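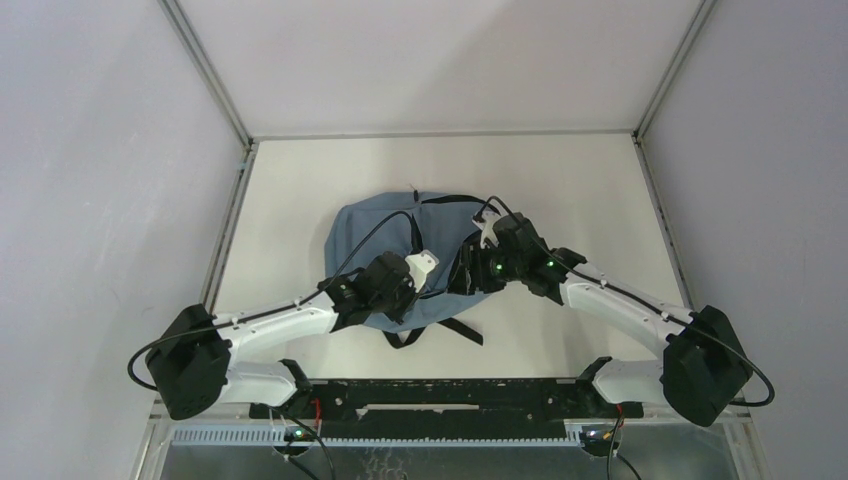

Emmett Dunleavy wrote in after last week's reading to ask whether a person stopped at a border and asked for the password to their phone has refused something if they simply say nothing at all, and I've been carrying his question about with me ever since, so let's begin there and get to the set reading when we get to it (we will, I promise!).

Week 5: Searches at the border and the ordinary traveller

The short reply to Emmett is that it depends on which power the officer is using, and officers don't always say. Looking through a bag is an old power and most of us accept it with a sigh. A phone is a different creature. It holds your letters, your photos, your doctor's appointments and your half of every argument with your sister, and the older customs laws were written with trunks and parcels in mind. When a court is asked whether a phone counts as "goods", it is being asked to stretch a word that was never cut for the job, and you'll see judges wriggle quite a bit while doing it.

Terms to have straight before the tutorial:
Routine search: needs no particular suspicion of the individual.
Suspicion-based search: the officer must be able to point to something about you.
Compelled access: being made to unlock, as distinct from having the device taken away and examined.

Silence sits awkwardly across all three. Under a routine power it may be treated as failing to answer, under the second it shouldn't be enough on its own to make you suspicious, and under the third the whole fight is over whether you can be made to speak in the first place. Do bring your own view. I changed mine twice while writing this.

Reading

Gallagher, chapter on discretion, pp. 411 to 428. Please don't skip the footnotes, she hides her best material in them. Latrice Gallagher is especially good on how an officer's hunch becomes a written reason after the fact.

Chow's reply to her, in the reader at p. 496. Chia-hao Chow thinks she is too hard on junior staff, and I have some sympathy, having once worked a counter myself.

For the tutorial

Hyun-seo Seok will open for the first group and Lyle Ferreira for the second. Ten minutes each, no slides needed. Lyle, you asked if you could argue the officer's side. Yes, please do!

Written responses are 28 lines at most, handed in at the start of class. If you've had a search of your own that you'd like to write about, you're welcome to, and you can leave out whatever you'd prefer to keep private.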